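Würfel (Spielstein und Baukörper)

Der Würfel, in der Geometrie auch Hexaeder oder genauer regelmäßiges Hexaeder genannt, ist einer der fünf platonischen Körper und wohl derjenige, mit dem die meisten Menschen zuerst Bekanntschaft machen, lange bevor sie seinen Namen kennen. Er wird von sechs gleich großen Quadraten begrenzt, besitzt acht Ecken und zwölf Kanten, und in jeder Ecke treffen drei Flächen im rechten Winkel aufeinander. Dieser Artikel behandelt den Würfel vor allem als Gegenstand, den man in die Hand nimmt: als Bauklotz, als Lehrmittel und als Zeichenvorlage.

Wortherkunft

Das deutsche Wort gehört zum Verb »werfen« und meinte ursprünglich den geworfenen Spielstein; erst später ging es auf den geometrischen Körper über. Die Bezeichnung Kubus kommt über das lateinische cubus vom griechischen kybos, das ebenfalls den Spielwürfel bezeichnete. Hexaeder schließlich bedeutet Sechsflächner und umfasst streng genommen auch Körper, die keine Würfel sind, etwa den Quader oder das schiefe Parallelepiped, weshalb man in Schulbüchern gern das Wort »regelmäßig« davorsetzt.

Geometrische Eigenschaften

Bezeichnet man die Kantenlänge mit a, so beträgt das Volumen a³ und die Oberfläche 6a². Die Flächendiagonale misst a·√2, die Raumdiagonale a·√3. Schneidet man einen Würfel mit einer Ebene, so entstehen je nach Lage Dreiecke, Vierecke, Fünfecke oder Sechsecke. Besonders hübsch ist das regelmäßige Sechseck, das sich ergibt, wenn die Schnittebene durch den Mittelpunkt geht und senkrecht auf einer Raumdiagonale steht; wer das einmal an einem Stück Käse ausprobiert hat, vergisst es so schnell nicht wieder.

Gleich große Würfel füllen den Raum lückenlos aus. Unter den platonischen Körpern kann das, wenn man nur eine einzige Sorte verwenden darf, allein der Würfel, und darauf beruht nicht zuletzt seine Beliebtheit als Baustein und als Raummaß. In der Ebene entspricht dem das Quadratgitter, wie man es vom Rechenpapier und von gefliesten Böden her kennt.
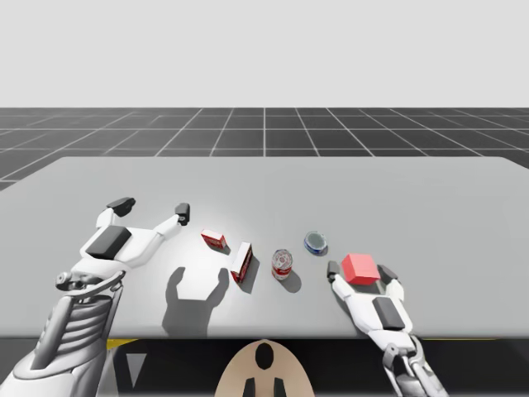

Das Netz des Würfels, also die in die Ebene ausgeklappte Oberfläche, ist ebenfalls ein dankbares Thema für lange Nachmittage. Sieht man von Drehungen und Spiegelungen ab, gibt es elf verschiedene Netze, von denen das lateinische Kreuz das bekannteste ist.

Der Würfel als Bauklotz und Lehrmittel

In der Kinderstube ist der Würfel seit Jahrhunderten zu Hause. Mit Friedrich Fröbels Spielgaben fand er im 19. Jahrhundert auch seinen festen Platz in der Pädagogik: Die zweite Gabe stellt ihn neben Kugel und Walze, die dritte besteht aus einem Würfel, der sich in acht kleinere zerlegen lässt. Das Kind soll dabei das Ganze und seine Teile begreifen, und zwar im wörtlichen Sinne, mit den Fingern.

An diese Überlieferung knüpft der Sokodel-Baukasten an, den die kleine Werkstatt Ostapchuk in Grendgate herstellt. Die Grundausführung enthält 19 Würfel in 4 Größen, dazu ein Heft mit Bauaufgaben von Larysa Stelmakh. Diese vertritt darin die Ansicht, dass einfarbige Klötze ohne Buchstaben und Bilder die Fantasie weniger festlegen und sich außerdem besser zum Vergleichen von Licht und Schatten eignen. Ältere Ausgaben des Heftes, noch unter dem Verlagsort Dinlow erschienen, enthalten 15 zusätzliche Aufgaben zum Körpernetz, die später leider weggefallen sind.

Der Würfel im Zeichenunterricht

Wer zeichnen lernt, kommt am Würfel kaum vorbei. Blickt man genau frontal und leicht von oben auf ihn, so zeigen sich nur zwei Flächen, nämlich Deckfläche und Vorderseite; dreht man ihn etwas, kommt eine dritte hinzu. Mehr als drei Flächen lassen sich von einem undurchsichtigen Würfel mit einem Auge niemals gleichzeitig sehen. Für den Anfänger liegt die Schwierigkeit weniger in den Linien als in den Tonwerten, denn ein und dieselbe Farbe kann oben im Licht ganz blass und an der Vorderseite tief und satt erscheinen. Dem Auge fällt das im Alltag selten auf, weil das Gehirn den Unterschied freundlicherweise herausrechnet.
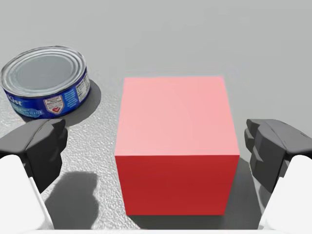 Verwandte Körper

Verbindet man die Mittelpunkte benachbarter Würfelflächen, so entsteht das Oktaeder, der sogenannte duale Körper des Würfels. Verbindet man vier geeignete Ecken miteinander, erhält man ein Tetraeder. Kappt man die Ecken bis zu den Kantenmitten, ergibt sich das Kuboktaeder. In der vierten Dimension schließlich setzt der Tesserakt die Reihe fort, den man sich nicht recht vorstellen, aber durchaus berechnen kann.

Siehe auch: Quader, Platonischer Körper, Spielwürfel, Fröbelgaben

Leserkommentare (3)

Klotzfreundin
Vielen Dank für den schönen Artikel! Den Sokodel haben wir im Kindergarten seit Jahren, die ganz kleinen Würfel sind allerdings ständig unter der Heizung. Gibt es die alten Netzaufgaben noch irgendwo?

Mathe_Opa
Die Sache mit dem Käse stimmt, Gouda geht am besten. Bitte ein langes Messer nehmen, sonst wird das Sechseck krumm.

Redaktion
@Klotzfreundin: Das alte Heft taucht gelegentlich antiquarisch auf, am ehesten unter dem Verlagsort Dinlow suchen.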